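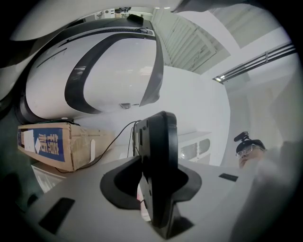 Club de couture Lemevby – Atelier du soir

Vos questions, mes réponses

Bonjour à toutes et à tous ! Je suis Rosalie, j'anime l'atelier depuis l'ouverture du local, et je reçois toujours les mêmes messages au moment des inscriptions. J'ai donc rassemblé tout ça ici. Si votre question n'y est pas, écrivez-moi, je réponds en général le soir après le dîner.

Je n'ai jamais touché une machine à coudre, je peux venir ?

Mais oui ! La moitié du groupe a commencé comme ça. On démarre avec un tote bag ou une housse de coussin, des coutures droites, et on prend le temps qu'il faut. Moi-même, j'ai monté ma première fermeture éclair à l'envers (deux fois de suite, sur la même trousse).

Faut-il apporter sa machine ?

Comme vous voulez. Il y en a sur place, à réserver quand vous confirmez votre venue. Si vous avez la vôtre, apportez-la plutôt, vous apprendrez à la connaître et vous saurez la régler une fois rentré chez vous. Pensez à la pédale et au câble !

Combien ça coûte ?

L'année est à 249 euros, adhésion comprise, payable en trois fois si ça vous arrange. La séance à l'unité est à 23 euros. Le fil de base est fourni, le tissu non.

Et le surjet ?

Nous avons une surjeteuse commune, déjà enfilée en blanc et en noir selon les semaines. Demandez-moi ou demandez à Imani Lindgren avant de changer les cônes, l'enfilage est un poème et je préfère le faire avec vous la première fois.

Où acheter du tissu dans le coin ?

J'ai un faible pour la mercerie El Khatib, rue de la Halle, surtout pour les cotons et les boutons. Leur bac à coupons est dangereux pour le porte-monnaie, je vous aurai prévenus. Pour la maille, je vais chez Gromomton, le choix est plus large. Dans tous les cas, lavez votre tissu avant de venir, sinon la jolie robe taille 40 finira en 38 au premier lavage.

Je suis entre deux tailles sur le patron, je coupe laquelle ?

La plus grande, et on reprend ensuite sur les côtés. On peut aussi passer d'une taille à l'autre entre la poitrine et les hanches, je vous montrerai comment tracer ça au pistolet, c'est tout bête.

À quelle heure ça commence ?

La porte ouvre à 18 h 30 et on range à 21 h. Vous pouvez arriver en retard, personne ne vous grondera, mais les explications communes se font au début.

Et si je rate une séance ?

Prévenez-moi la veille et vous la rattrapez dans l'autre groupe, dans la limite des places. En juillet, l'atelier est fermé.

Les enfants sont-ils acceptés ?

À partir de 12 ans, avec un adulte inscrit. Pour les plus jeunes, Imani propose des stages de couture à la main pendant les petites vacances, et ils repartent ravis avec leur doudou !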